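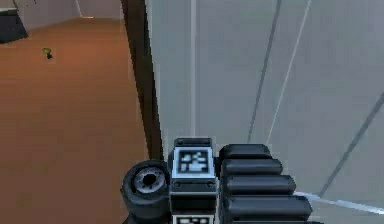
Version 4 of our good practice notes for simulated robot trials is out, and we are very pleased with it! The notes cover how a trial in simulation should be set up, named, recorded and signed off before anybody uses the result to make a decision about a real machine. They have grown a good deal over the winter, mostly thanks to the people at Clirgate and Mindano who sent in marked-up copies, some with more red on them than black. The largest change is a new section on working close to large, plain surfaces. When a gripper comes as near to a pale grey panel as this one, with four black pads stacked beside the marker block and the rounded tips nearly touching the surface, the word "contact" has to mean the same thing to everyone who reads the log. Until now it hasn't, and we have the emails to prove it.

So, what does the new section ask for? First, every trial must state its contact distance before the run starts. You choose the figure, because a team pushing doors and a team wiping glass will want different ones, but it goes in the header and it stays put for the whole batch. Changing it halfway through and carrying on under the same batch name is now listed as a fault. We know this has been common. Two of us did it ourselves last year and spent an afternoon wondering why the second half of the results looked so much better than the first.

Second, "near", "touching" and "pressing" are now separate entries in the log. Several readers asked whether three was too many. We tried it with two and kept running into arguments over a pad that was resting on a panel with no real force behind it. With three the arguments stopped, or at least moved on to something more useful.

Third, a still picture does not count as evidence of contact on its own. Send one by all means — we love getting them — but put the force reading and the time step next to it. A steep viewing angle can make a gap vanish completely, and reviewers should not be asked to judge it by eye.

There is also a fuller page on fiducial markers, the black-and-white squares used for working out where things are. The old text said only that markers should be "modelled accurately", and hardly anyone could say what that meant in practice. The new text is much plainer. Keep the white border. Use the same pattern in simulation as on the real part, at the same size, and write down which face of the housing it sits on. If a marker will be partly out of view during the task, say so in the plan and say what the software is meant to do when it loses sight of it. Kanico's team pushed hard for that last line and they were quite right.

One for the scene builders: please name your surfaces. A panel called "box_17" tells a reader nothing, and the same goes for floors and posts. We now ask for a plain name, a material setting and a friction value for anything the robot could reach, plus a short list of the things it couldn't reach but which a camera might pick up. Small loose items belong on that list too. It takes perhaps ten minutes for an ordinary room and it has already saved one group from repeating a whole batch.

A word about numbers. We tested the draft on 313 logged runs from four groups, all of them already finished and filed, to see whether the new rules could be applied without anyone having to redo their work. Most could be relabelled from the existing records. The ones that couldn't were nearly all missing the time step, so that has moved up to the top of the checklist, in bold. If you only have time to fix one thing in your own template this month, make it that.

What hasn't changed: simulated results must still be marked as simulated wherever they appear, including on slides and in captions. Sign-off still needs two people, and neither of them can be the person who built the scene. There was a suggestion to relax this for small groups. We talked it over at length and decided to keep the rule, but groups with too few people can now swap reviewers with another member group. Dwivedi has kindly offered to keep the list of who is free, and it is filling up nicely.

Old logs do not need to be converted. Anything begun under version 3 can be finished under version 3, provided the version is written in the header. New batches should use version 4 from the start of April.

The full notes, the checklist and a blank log template are in the members' area, along with a marked copy showing every change. Comments are open until the end of the month, and short ones are just as welcome as long ones. We would especially like to hear from anyone working with soft or curved surfaces — the panel section was written with flat ones in mind and we suspect it will creak a bit when you lean on it. Please quote the paragraph number when you write in.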